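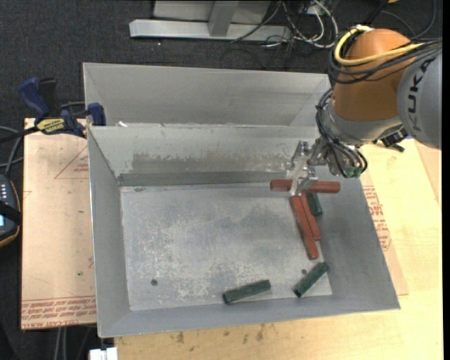
Kolbrún Bech

Picked up two of these gray metal bins from the Frandsen clearance in August, 300 for the pair. The red-brown bars and green blocks go in the front one. Before I put any money into it, is the floor worth refinishing? It's scratched, with whitish speckles and some darker bluish patches. Seller said "light use." I have my doubts.

tincup_ray wrote:
Light use my foot. Look at the back wall, that big smudge across the middle. Something rubbed there a lot. I'd still leave it alone. It's a bin.

Kolbrún Bech wrote:
That's what my brother says too, but he says it about everything.

mossgate wrote:
Disagree with Ray. White speckling can be the start of corrosion. Sand it, prime it, two coats. I did mine with the Brenitz gray and it's been fine for 3 years.

tincup_ray wrote:
Fine with what in it? Drop bars on a painted floor all day and you'll have paint chips in with your parts. And you can't call corrosion from one photo. Could be dust.

mossgate wrote:
Could be. Wipe it and find out.

oldlathe wrote:
Not sold on 300 either. Vollthorpe had the same kind of thing for less last spring, if you could stand the drive. I do like the sloped sides, easier to reach into than straight ones. Short blocks still end up down by the front wall where you have to fish for them.

Kolbrún Bech wrote:
Yes, the green ones do that. I was thinking of a divider.

oldlathe wrote:
Divider won't sit right against a sloped wall unless you cut it to match. Try a rubber mat first.

tincup_ray wrote:
A mat just hides the floor.

mossgate wrote:
Which she was asking about fixing, Ray.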